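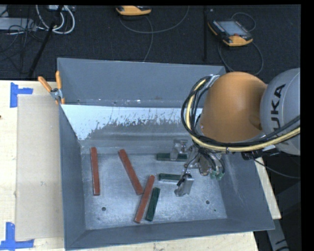
4. Setting up the parts bin

4.1 Before you start

The Flateck parts bin is a metal box with sloping sides, and it asks very little of you. Most of the calls we get about it concern the bench it stands on, the things people put in it, or a belief that it came with a lid. It did not come with a lid.

You will need:
a clear, level bench
a soft cloth
the bars for the job, red and green
a second pair of hands, as the bin is heavier than it looks in the catalogue

4.2 Placing the bin

1. Wipe the bench. Grit under the bin will mark a wooden top, and the bench will be blamed on you.

2. Lift the bin by the outer walls, one person at each end. Do not lift it by the front wall alone. The front wall is low so that you can reach over it, and it makes a poor handle.

3. Set it down with the tall panel at the back and the low wall facing the side you load from. Fitting it the other way round is possible, and people have done it for whole shifts.

4. Leave a gap of 100 mm behind the back panel. You will want this the first time something rolls off the top edge.

5. Press down on each corner in turn. If the bin rocks, level the bench. Folded cardboard is a popular remedy and falls out by lunchtime.

Note: The floor has round holes in it. They are meant to be there. Do not plug them, tape over them or use them to store pencils.

4.3 Loading the bars

1. Check the bars against the job sheet. In the Willham set the red bars are the long ones and the green bars are shorter. If yours are the other way about, you have somebody else's box.

2. Wipe each bar with the cloth. There is no need to polish them.

3. Lower the bars in over the front wall and let go close to the floor. Dropping them from shoulder height is quicker, and you will hear about it from the next room.

4. Let them lie as they fall. Crooked is fine, and so is one bar resting across another. Some users feel a strong urge to line everything up by colour, and we understand, but the job sheet does not ask for it.

5. Start with three of each colour. The bin will hold more, up to 17 bars in all, but a full bin is hard to see into and the bar you want will be at the bottom.

6. Look for any bar propped up on end against a sloping wall. Lay it flat. It will otherwise come down by itself, at a time of its own choosing.

CAUTION: Keep fingers out from between the bars when moving them. They are straight-edged, they slide easily on a metal floor, and the gap closes faster than you would think.

CAUTION: Do not use the bin as a step.

4.4 Cleaning and wear

Empty the bin once a week and wipe the floor from back to front. Turn out anything small that has collected near the holes. Crumbs are not covered by the guarantee.

The paint will wear. Expect scuffs and small chips along the seams, scratches down the side walls and a generally smudged floor. On the sloped surface under the back panel the finish may go ragged along its edge. None of this affects use, and a bin that still looks new is probably being used to keep the bench warm.

Do not touch up the floor with household paint. It goes soft, sticks to the bars and turns a simple job into an afternoon.

Replace the bin if:
a wall has bent far enough that the bin no longer sits flat
a seam has opened
a chip has left an edge that catches the cloth

Replacement bins and single bars can be ordered from Jalix. Please give the colour of the bar as well as the length — "the usual one" has been tried.

4.5 Moving the bin

Take the bars out first. All of them. Then follow 4.2 from step 2.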